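December — by Khang Kiều

Gripper trouble again, folks! On Thursday the Kuker unit stopped closing 118 cycles in, with 3 faults logged before lunch.
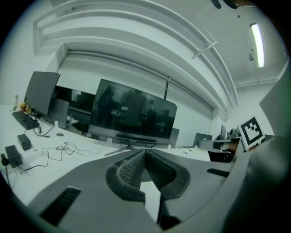
Our fault hunt started with the fingers and ended at the power supply — a loose plug, ugh. I'd blamed the ribbed pads for ages. Those black cables looping all over the desk are next on my list, and I've ordered 50 clips.

© Cidau Workshop | Contact | Back to top

We use cookies. OK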